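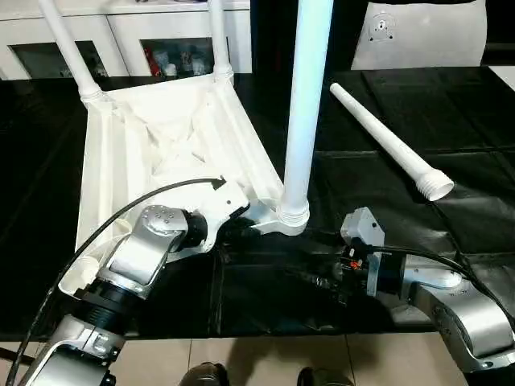 White stool on the black tablecloth, three legs in, one to go.

February · by Serena Tedesco
Filed under: Learning at Home, Spelling & Reading

I've been meaning to write about spelling for ages, and then the kids got colds and the month got away from me, as it does. So pour yourself something warm, this may ramble.

My youngest is in second grade and has never liked the Friday-style spelling list (ten words, copy them out, copy them out again, forget them by supper). He'd get 95 on the test and then spell "because" with a z in a note to his grandma the very same afternoon! I used to fuss about it. Then I got talking with Trygve Haugen, who taught reading in Flidmont for years, and he asked me how many of those words my son had ever needed to write. I couldn't think of a single one.

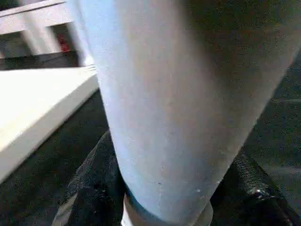 So we tossed the list and started a word jar. Any word he wants in a story or a letter and isn't sure of goes on a slip of paper, and we pull out three at breakfast. He says the word, taps out the sounds on the table, and writes it once from memory. Then we look at the tricky part together and he circles it in red — he is very fond of the red pencil. If he gets a word right two mornings in a row, it moves to the "done" envelope.

Some of the words are a bit much for a seven-year-old. "Avalanche" was in there for weeks. But he wanted it for his story about the mountain goats, and now he puts avalanches in everything, including the thank-you card to his aunt in Posau.
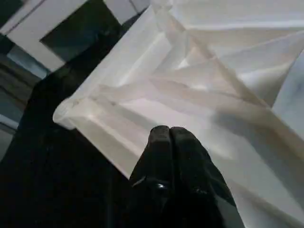
My older girl rolled her eyes at the jar and then quietly started adding her own slips, so now there are two colors of paper. Hers are mostly double-letter words. "Accommodate" gets me too, if you must know, and I've been writing it for thirty years.

We still skip plenty of mornings. When that happens I leave the slips by the toast and we pick up the next day. I'll share the little sorting page I made once I've fixed the lines on it — they came out much too narrow for his big letters.

Related posts
Our favorite read-alouds for long car rides
Pencil grips: what we tried and what we kept
Making a letter-writing basket
When your child reverses b and d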